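Brush rack

A brush rack is a small stand from which writing and painting brushes are hung between uses, with the hair pointing down. It belongs to the ordinary furniture of the calligrapher's desk, along with the ink stone, the felt and the paperweight, and many people who practice the art grow quite fond of theirs – often fonder than they are of any single brush.

Most racks have two posts and a crossbar set with pegs or hooks. A brush made for hanging has a loop at the top of its handle, and the loop simply slips over the peg.
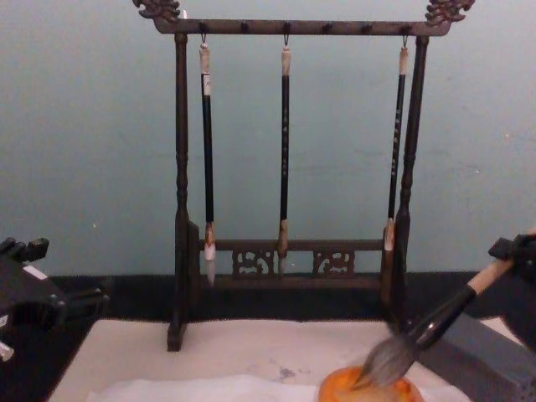
Hanging lets any water left in the hair run toward the tip and away from the glue that holds the hair in the handle. A brush left standing upright in a jar while wet may loosen over time, and its handle may crack. Teachers usually ask beginners to rinse the brush in cool water, shape the tip with the fingers and hang it up at once.

Carved racks, with scrolls or dragon heads at the ends of the bar, have long been given as presents, while plain ones are more common in classrooms.

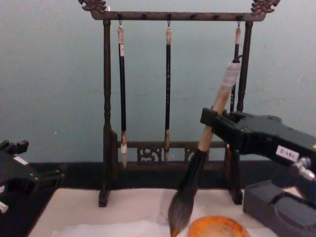 Lærke Ravn, in a letter to the Pultitz calligraphy circle, held that a plain rack dries a brush just as well as a carved one, and that the money is better spent on paper.

Colored inks ask for a little more patience at the rinsing stage, as orange and red tend to linger near the base of the hair long after the tip looks clean.

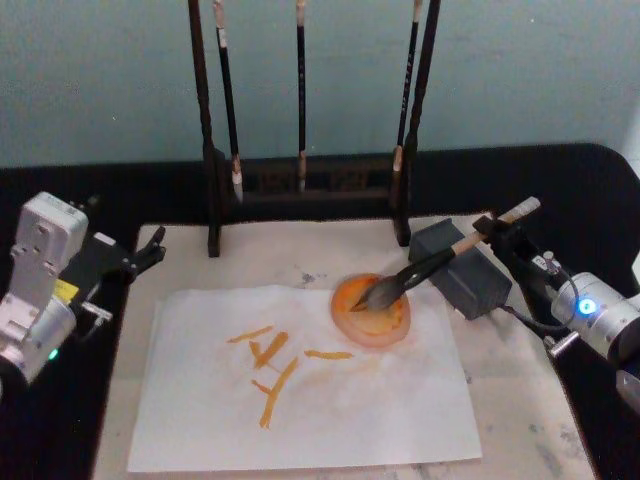

Brushes that will not be used for a season are best taken down once fully dry and rolled in a bamboo mat, which keeps off dust and lets the air through.

See also: Brush rest, Ink stone, Brush washer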